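I think we should stop paying people to sit in a room and agree with each other

I've moderated group discussions for long enough to have eaten over 1,000 of those little triangular sandwiches, and I'm going off groups. There, I've said it. Give me one person, one hour and a kitchen table any day.

Take the snack study we ran in Watville in May. Eight people round the table, lovely bunch, and within ten minutes a retired bus inspector had told everyone that the new wrapper looked cheap. Guess what the other seven thought by the end of the evening? Cheap! The client went home and wrote "cheap" in very big letters on a slide. Then we rang them all separately the week after, and half of them quite liked it — one had only gone along with him to get home for her tea.

My colleague Valeriano Toledo thinks I'm being unfair. He says people make up their minds in company all the time, down the pub or in the school car park, so why shouldn't we listen to them doing it? Fair enough. But people in the pub know each other, and they haven't been recruited off a list of 406 names because they bought crackers twice last month.

And the money! For the price of two evenings in Mistolholm (room hire, recruiter, incentives, the sandwiches) I could do 30 proper interviews and still have change for the train. I'd come back with things people said in their own words, at their own speed, with the dog barking. 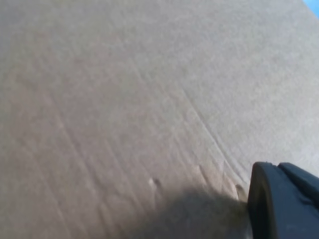

Qualitative Team, Llorente Research

I'm not saying never. If you want to watch a family argue over a holiday, put the family in a room. I'd just like clients to ask what a group is for before they book one out of habit, and I'd like us to be brave enough to say "you don't need this" when they ring up on a Sunday night in a panic. We'd lose a bit of work. I think we'd keep the good ones.

Valeriano is writing a reply, so brace yourselves.

Recent posts
Why I still take notes by hand
What the Vilta diary study taught us about breakfast
Julián Miranda on paying people properly
Is a 73-question survey ever all right?

Contact us | © Llorente Research | Back to top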